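Pots, Plates and a Good Big Mat: Sorting the Kitchenware Without Losing Your Afternoon

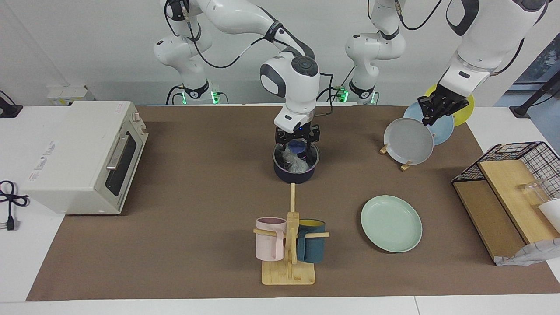
Anselmo Figueiredo
Kitchen and Home columnist, Ekthorpe

Every August I take everything out of my lower cupboards, and every August I'm amazed at what has been living inside the big pots! Lids, bits of plastic wrap, a toy or two (my grandchildren treat the stockpot as a garage). So begin there. Look into each pot before you stack it, and take out whatever doesn't belong.

I like to work on a table with a large mat spread over it, a brown one if you have it, because crumbs and smudges don't trouble you so much while you're busy. A dark pot with a pale rim is easy to spot on it, but do tip it toward the window, as clear plastic hides wonderfully well against a dark inside.

Plates I prefer standing up. You can lift one out without shifting the whole pile, and you chip far fewer that way. My neighbor Cauã lays a folded dish towel under his so they don't slide, and I've borrowed the habit.

Give yourself until 2 in the afternoon, then stop and have coffee. The baking pans can wait for tomorrow.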